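Dernière mise à jour : 2018-03-31

La laverie Clovia rouvre, et j'y ai déjà traîné mon panier

Bonne nouvelle pour tous ceux du quartier Godoy qui lavaient leurs draps dans la baignoire depuis le début du mois de mars : la laverie Clovia a rouvert ! J'y suis passée avec deux sacs pleins (oui, j'avais laissé s'accumuler) et je peux vous dire que ça fait du bien de retrouver un vrai tambour.

Les travaux ont été plus longs que prévu, à cause d'une évacuation à refaire sous le carrelage. Osvaldo Pimentel, le gérant, parle d'une facture de quelque 3 000 euros rien que pour la plomberie, plus 1 000 euros pour l'électricité. Il a quand même gardé le tarif d'avant pour les petites machines, et le séchage est vendu par tranches de dix minutes, comme toujours.

Ce qui change, c'est la table de pliage, bien plus large, et le coin des objets trouvés. Pendant la fermeture on y a rassemblé 70 chaussettes orphelines, alors si vous en cherchez une, allez fouiller avant la mi-avril, après elles partent à la ressourcerie Dalero. J'en ai reconnu une à moi, une rayée que je croyais perdue depuis Noël !

Côté pratique, on entre par la rue Cornetti, l'autre porte reste condamnée. Pensez à prendre de la monnaie, le changeur n'est pas encore rebranché. Et secouez bien votre linge en le sortant, surtout les grandes pièces grises ou foncées qui ramassent toutes les peluches des voisins. J'ai passé ma soirée avec une brosse collante à rattraper un pull noir, je ne vous raconte pas. 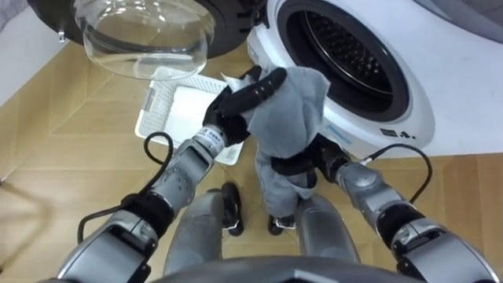 Osvaldo Pimentel ajoute que le changeur devrait remarcher la semaine prochaine et que, d'ici là, la boulangerie d'en face veut bien dépanner en pièces, mais pas aux heures de pointe.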